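Reading time: 3 min

Dish rack (drinkware)

A dish rack, also dish drainer or drying rack, is an open frame used to hold washed cups, plates and utensils while water runs off and the rest dries in air. Found next to the sink in most home kitchens. This article covers mostly the use of racks for cups, mugs, glasses and small pitchers. For plates see Plate rack. For the wall-mounted kind see Draining cupboard.

Names

"Dish drainer" is the older word in most American homes, "drying rack" can also mean the folding thing for laundry. In stores the two get mixed up. "Drainboard" is a different item, the sloped surface or tray under the rack, though plenty of people say it for both.

Form and materials

Usually a shallow basket with dividers standing up from the floor of it. The dividers are spaced for plates first, cups second, and this is the main complaint with cheap racks: a narrow mug drops between two wires and leans, a wide one sits on top and wobbles.
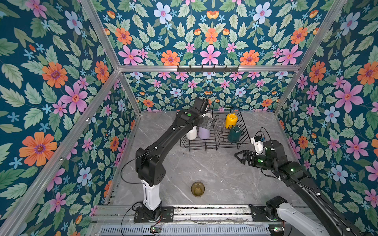 Wire is the common material, either bare stainless or steel with a coating. Coated wire is kinder to glass rims but chips at the welds, and rust starts there. Black coating got popular with darker kitchens and hides water spots poorly in hard water areas, the lime shows up as white rings. A black wire rack on gray marble, with patterned wallpaper right behind it, is a typical small-counter arrangement; the upright dividers take drinkware as easily as plates. Other materials are wood, bamboo and molded plastic. Wood racks fold flat in an X shape and need to be dried themselves, or they go gray and then moldy.

Makers sell racks by length. The Claso long model is 56 cm, too long for many counters, and the Bassi range has three sizes, the smallest meant for cups only. Dustemar made a two-level rack with the cup tier on top, dropped after complaints that the top tier dripped on the plates. Obvious in hindsight.

Loading

Order matters more than people think. General practice:

Tall and heavy pieces at the back. Pitchers, big mugs.
Glass apart from ceramic if there is room, a mug tipping over will chip a thin rim.
Openings down or at a slant. A cup set dead flat on a solid tray traps steam and dries slow, sometimes with a stale smell.
Handles pointed the same way, makes unloading with one hand possible.
Nothing nested while wet.

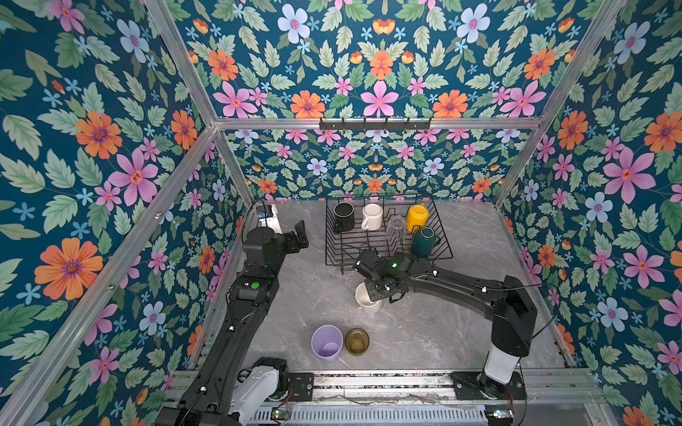 Mixed sets are the usual case at home, few households own matching drinkware past the first couple of years. Ceramic mugs hold heat from the wash water and dry from the outside fast, but the unglazed foot ring stays damp longest and leaves a mark on wood counters. Clear glass drains quickest and spots worst. Plastic is the slow one. Water beads on it and stays put, so plastic tumblers are often still wet when all else is ready, and are better wiped by hand.

Tamás Somogyi, in his kitchen handbook for the Miltberg household school, set out a fixed order of washing: glass, then mugs, then pitchers, then anything greasy. The rack gets filled in about the reverse of how it should be, which he solved by leaving the back row open untill the end. The handbook lists 134 kitchen items, the dish rack gets two pages.

Unloading and storage

Done when the pieces are dry to the touch inside as well as out. Cups go to a shelf, a cabinet or hooks. A hook bar above the counter keeps mugs near the rack and off the shelf, but hooks only work for pieces with handles, and the bar has to be high enough to clear the tallest thing underneath.

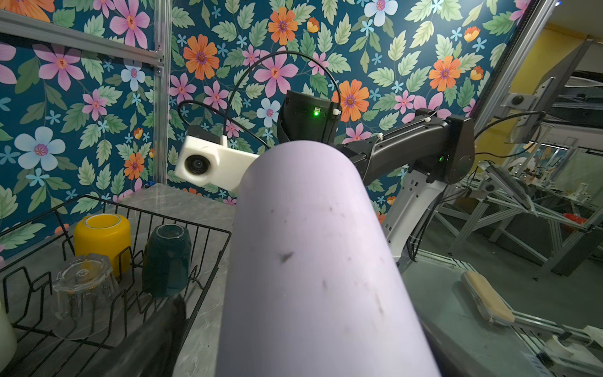

Tall cylinder shapes are the awkward ones at this stage. No handle, a smooth side, and too tall to sit steady in a shallow rack. Grip low on the body and lift straight up before moving sideways, otherwise it catches the next cup along. Leaving dishes in the rack as permanent storage is very common and mostly harmless, but dust settles and the ones at the back never get used.

Cleaning

Racks get a film of soap and lime. Soak in warm water with vinegar, scrub the joints with an old toothbrush, rinse. Trays under the rack more often then the rack itself, once a week in summer. August is the bad month for slime. Coated wire should not go in with bleach.

See also: Dish towel, Drainboard, Mug tree, Plate rack

We use cookies to remember your settings and count visits. Accept / Manage choices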